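Family Concert Days - progress report to the Jornasance fund
From: Renata Lis, Okville
To: Edmund Jabłońska

Quick one, full accounts follow in June. Grant covers tickets, travel and a helper for families with a disabled child who want to go to a live show.

Where we are: 133 tickets given out so far, to families in Okville and Promley. Three shows done. The Torres arena date was the big one - 16 wheelchair spaces, all used. Sound was loud, we ran out of ear defenders before the support act. More on order.

Seating still the main headache. Arena sells the accessible row as one space plus one companion, so brothers and sisters end up two blocks away. Have asked for a group rule. They said maybe. Will keep on at them.
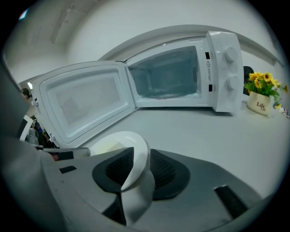 Microwave, door open.

Travel: over budget on the Promley coach, lift broke and we had to hire a second one at short notice. Under on parking. Should even out by the summer show.

Helpers - 34 trained, not all have had a turn yet. Parents want the same helper each time where posible, so the rota is being redone. Slow going. 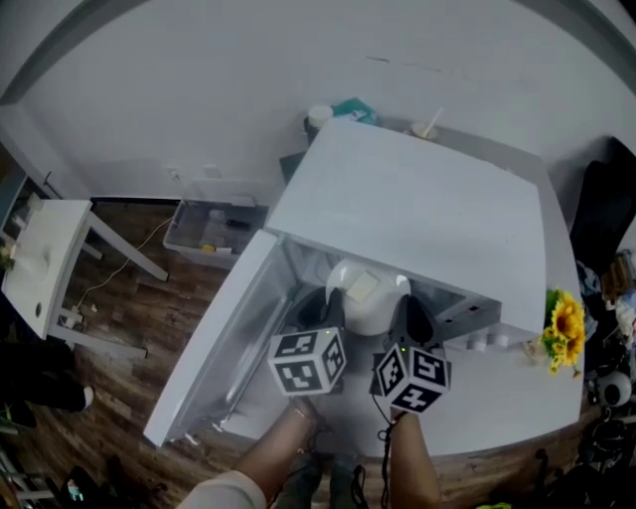
Page last changed: Saturday, February 3, 2024

Still to do: book the summer show, chase the refund on the broken coach, get feedback forms back from the Promley families. A few parents asked for shorter matinee shows, would like to move some of the ticket money to that if you agree. Need a yes or no before we book.

Renata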